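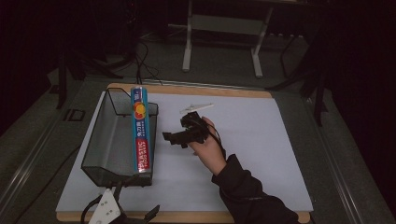 10/03/2022

The county clerk race in Ullton got decided last week, and it was closer than I thought it would be. Oriana Insaurralde won by 40 votes. She has worked in the clerk's office for seven years, the last two as deputy, so most people who have renewed a business license or picked up a birth certificate have probably stood across the counter from her.

I voted for her. I said so in September and I won't pretend now that I was neutral. But I went to both candidate nights and I want to write down what I remember before it runs together.

The first one was at the Novis library. The chairs filled up and people stood along the back wall by the magazines. Most of the questions were about the early voting site in Jara. For anyone who doesn't live out that way, the county closed it after the last general election and told everyone to drive to Ullton. That is a long drive on a two-lane road, and there's no bus. Insaurralde said she would ask the county board to pay for reopening it, at least for the second week of early voting. Her opponent said he would study it. A man near me asked him how long he needed to study a room with a table in it, and he didn't have much of an answer.

The second night was in Cumer and was mostly about property records. The old deeds are still on microfilm, and the reader in the basement has been broken on and off all year. I care about this more than most people because I spent a good part of the spring trying to trace an easement behind our garage. Her opponent was better on this one. He had a plan for scanning the films by decade, starting with the ones people ask for most, and he knew what the work would cost. I hope she borrows it.

Turnout was poor. In Cumer, 987 people voted, and that is a town where you can't find parking on a Saturday. It was a special election with one office on the ballot, so I didn't expect lines. My polling place had a poll worker doing a crossword when I walked in, and I was out again before my coffee had cooled off enough to drink.

There was some talk of a recount. Under the county rules the margin was small enough that he could have asked for one, and a few of his supporters wanted him to. He called her on Friday and conceded. I thought that was decent of him, and I'd vote for him for something else if he ran.

The next thing to watch is the budget meeting. The clerk can ask for the Jara site but the board has to approve the money, and two of the board members voted to close it in the first place. One of them told me in the hardware store that he was open to hearing the numbers. The other hasn't returned my email. If you live in Jara and you want the site back, that meeting is the one to go to. Sign up to speak before it starts, they don't take names once the chair has called it to order.

She gets sworn in the same week. Until then the office is keeping its regular hours, with the side entrance closed while they fix the steps. Use the door on the parking lot side.

I still don't have an answer on the easement.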